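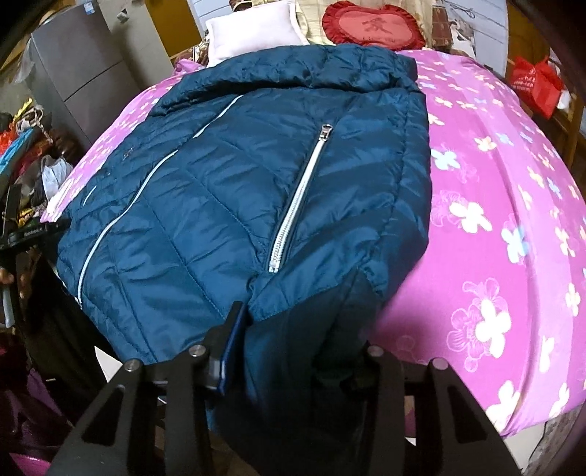

Orkby quilted jacket: shell, zipper and wash notes

Reviewed 22/11/2020

Bought in June at the end-of-season price and worn most mornings from the first cold week on. The comparison piece is a Sisholm jacket of similar weight that I have owned for two winters.

Shell and quilting

The shell is glossy nylon, stitched in horizontal and diagonal channels. Stitch length is even across the front panels. I found two loose thread ends at the left armhole, trimmed them, and they have not run. The fabric sheds light drizzle for the length of a walk to the bus and no longer. Steady rain gets in at the seams first, mostly on the shoulders.

Zipper

Large metal teeth and a metal pull tab. It runs smoothly and can be worked with gloves on. The teeth get cold against the chin when fully closed — a fabric guard at the top would fix that. The Sisholm has one.

Fit

True to size in the chest, long in the sleeve. The collar stands up without help and stays there under a backpack strap.

Washing

Two washes so far, cold, gentle cycle, liquid detergent. Drying took nearly 70 minutes on low heat, with a break halfway to pull the clumps of fill apart by hand. Air drying alone left the lower channels damp overnight. No color loss on either wash.

Verdict

Good for dry cold and short trips. For wet weather, buy a proper rain shell or size up the one you have to fit over it. I would pay the sale price again, but not the full one.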